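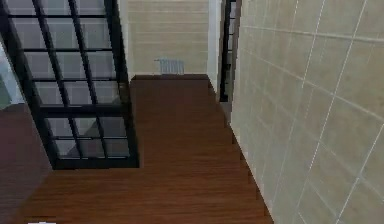 Which disc region does the Stodine play?
The region printed on the label under the player. Film discs carry a region code, and a disc from another region will stop at the loading screen with the message WRONG REGION. Discs marked ALL play on every model.

Section 3. Playing a film for the first time

Before you start, connect the player to the TV and set the TV to the matching HDMI input. See Section 2 if you have not done this.

1. Press POWER on the remote. The front light changes from red to white.
2. Press OPEN and place the disc in the tray, label side up.
3. Press OPEN again. Do not push the tray in by hand.
4. Wait for the disc menu. Discs with a lot of trailers take longer to load.
5. Use the arrow keys to choose PLAY FILM and press OK.

Note: Some discs lock the remote during the studio notices. The player shows a small crossed circle when a key is not allowed. Wait for the notices to finish.

Caution: Never load two discs at once. Cracked or warped discs can damage the lens.

Choosing the soundtrack and subtitles

1. While the film is playing, press AUDIO. The current language appears at the top of the screen.
2. Press AUDIO again to move to the next track. Commentary tracks are listed last.
3. Press SUB to turn subtitles on. Press and hold SUB to turn them off.

If a foreign-language film starts in a dubbed version, go to SETUP > LANGUAGE > DISC AUDIO and select ORIGINAL. The setting stays in place after the player is switched off.

Note: Subtitles that are part of the film picture cannot be moved or turned off.

Picture shape

Widescreen films show black bars at the top and bottom of most TVs. Leave SETUP > SCREEN on ORIGINAL to see the full width of the film. The FILL setting removes the bars and crops both sides, and subtitles near the edge may be lost.

Resuming a film

The player remembers the stopping point of the last 3 discs. Load the disc again and press OK when RESUME appears. To start over, press STOP twice, then PLAY.

Error 124 means the disc cannot be read. Remove it, wipe it from the center outward with a soft dry cloth, and try again. If the error comes back with other discs, go to Section 6.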